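Filed under: Bench Talk > Custom Rings > Pricing

Posted Friday by scamargo

Quote from Kandura for a custom band in 18k: 2,000 with the setting, 1,620 without. Is 380 normal for one bezel?

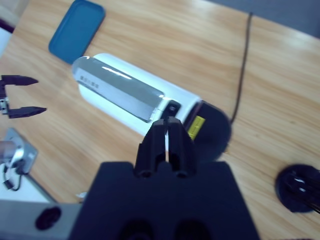 The stone is mine, 4 mm round, already certified.

prongs_only: High. Stoltico charged me 40 for a 3 mm bezel in silver.

v_moura: Silver isn't comparable. An 18k bezel is fabricated, soldered and burnished, and they carry the risk on your stone. I paid 1,677 all in, but for 14k.

prongs_only: Risk on a 4 mm round is small. Ask for the labor line.
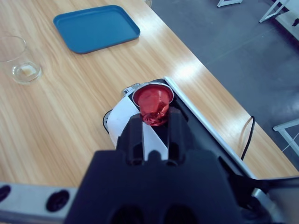 Blue tray and glass on the table.

scamargo: Asked. Reply due in March.

Related threads
Pennington ring sizing, half sizes
Cleltavine casting grain, porosity
Rhodium over 14k white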